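Course: Work Design and Automation
Unit 6 handout, 20 November 2018

Read sections 1 to 3 before class. Section 4 is for the lab hour. The Petersen chapter on job content is still required; this handout does not replace it.

## 1. Task, job, occupation

A **task** is one unit of work with a start and an end, such as moving a part from a tray to a fixture. A **job** is the set of tasks given to one person. An **occupation** is a class of similar jobs across employers.

Automation is bought at the task level. Its effects are felt at the job level. Most reporting is done at the occupation level, and this is the source of much confusion. A machine that takes over two tasks in a job of 14 leaves a job of 12, plus whatever new tasks the machine brings with it. Typical new tasks:

- loading and clearing the machine
- recovering from faults
- checking output
- recording demonstrations, where the machine is trained from human motion

The last item is recent and is the main subject of this unit.

## 2. Demonstration work

In older installations a programmer wrote the motion path. The operator's knowledge entered the system only if the programmer asked for it. With demonstration methods, a worker performs the task with an instrumented tool, and the recorded motions become training data. The skill of the operator is now an input to the system in a direct sense.

Points to note for job analysis:

1. The worker uses a two-finger tool in place of the hand. Grip choices available to five fingers are lost, and the task has to be relearned in a reduced form.
2. Repetition is high. In the Grirwood case (see course pack), one station logged 387 recordings of a single pick task in January.
3. Variation is wanted. Production work rewards doing the task the same way each time. Demonstration work often asks for changed start positions and changed object placement.
4. Worn and carried equipment adds load on the neck, shoulders and wrists. Standard lifting tables do not cover it well.

The physical setting also differs from a production line. Stations are spread over an open floor, with tables, office chairs and racks for equipment. People work standing, seated or bent over low surfaces, and the workstation height is often whatever furniture was at hand.
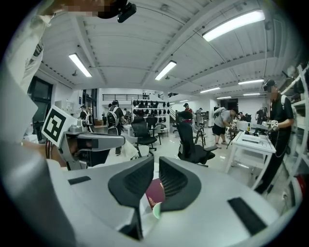 ## 3. Changes for the people involved

**Skill.** Two effects run in opposite directions. Manual skill is used more narrowly, through a gripper. Judgment about what counts as a good recording is used more. Pay grades written for production work usually credit the first and ignore the second.

**Pace.** On a line, pace is set by takt time. In demonstration work it is set by a quota of accepted recordings. Rejected recordings are effort without credit. At Carell the rejection rule was not posted at the stations, and operators learned it by trial.

**Monitoring.** Recording equipment captures the task, and may also capture coworkers, speech and idle time. Plullireck separated the two uses in writing: motion data went to training, and could not be used for performance review. Note that this was a site rule and could be withdrawn by the site.

**Ownership.** The recordings outlast the assignment. Ordinary employment terms say little on whether a worker has any continuing claim when the same motions are reused at another plant. Treat this as an open question in your written work.

## 4. Lab hour

Work in pairs. Bring a task list for a job you have held or can observe directly.

- Break the job into no more than 20 tasks.
- Mark each task A (automated now), D (could be demonstrated with a two-finger tool) or N (neither).
- For each D task, write down one grip or movement that the tool would rule out.
- Add the new tasks that would appear if all D tasks were automated. Assign each to a person by job title.
- Compare the old and new jobs on pace, posture and discretion. Use the rating sheet from Unit 4.

Hand in one sheet per pair. Both names go on the front. Sheets without the added-task column will be returned unmarked.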